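4.2 Two-View State Estimation for Lidded Containers

The planner in Pryor treats a hinged lid as a one-joint object whose angle must be known before the second arm is allowed to move. Single-view estimates were not reliable enough for this. A wrist view sees the rim and liner well but may lose part of the lid, while a head view keeps the whole tabletop in sight at lower detail. We therefore run one encoder per view and merge the features before the state head. Training used 281 demonstrations recorded with hand-held grippers, and 200 of these include a lid that is held open by one gripper (Figure 3).

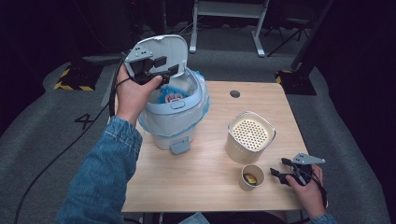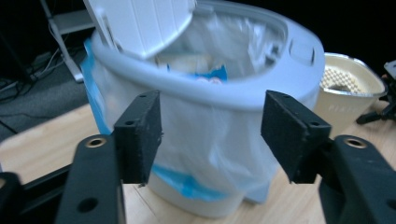
Figure 3. Trash can with the lid open. First: head view, with one gripper against the lid and the second near the paper cup. Second: gripper view, with both finger pads in front of the lined can.

4.3 Arm Scheduling

The scheduler, ported from Dravgate, assigns each arm a hold or move role. A hold role cannot be released while the other arm is inside the container volume. If the estimated lid angle drops below the threshold for 3 control cycles in a row, the moving arm is sent back to its last safe waypoint and the plan is rebuilt from there. Liner film is left out of the collision model, as contact with it is allowed. The threshold is set per object in the task file and was not tuned between runs.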